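Ticket 176 - Hand-held demos rejected at import, basket task
Opened by: Hugo Robles
Component: Situm recorder, Dollel hand tool
Status: open, workaround in place
Priority: normal

Summary
Demonstrations recorded by hand for the basket task fail the import check with "pose gap exceeds limit". The same task driven by remote control on the Olmedo arm imports without errors. Limit is set to 300 ms.

Steps to reproduce
Start a recording with the hand tool held over the table, fingers open. Approach the wire basket, close on the item, lift, withdraw. Stop and export. Import with default settings.

Expected: demo accepted.
Result: rejected, with the gap always logged in the approach.

Comment, 09:40
Tracking is lost while the tool is still short of the basket. The view at that point is mostly bare tabletop, with pale, even grain and very little to lock on to. Basket mesh is at the top of the view only.

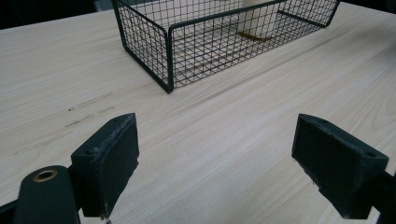 Page 1 of 2

Comment, 11:15
Slowed the approach and tried again. Longest gap fell from 700 ms to roughly half that - still over the limit. Raising the limit lets the demo through, but replay on the arm then jumps sideways before the grasp. Limit put back to default.

Comment, 14:05
Finger opening values are continuous through the gap, so the encoder and its cable are ruled out. Clock offset between camera and encoder checked as well, no drift.

Workaround
Stuck printed markers on the table along the approach path. 6 demos recorded since, all imported. Replay not yet checked.

To do
Repeat without markers on the Larnetti build from October, which has the older tracker. If it passes there, reassign to tracking. Keep the rejected exports until then, please - do not clear the import folder.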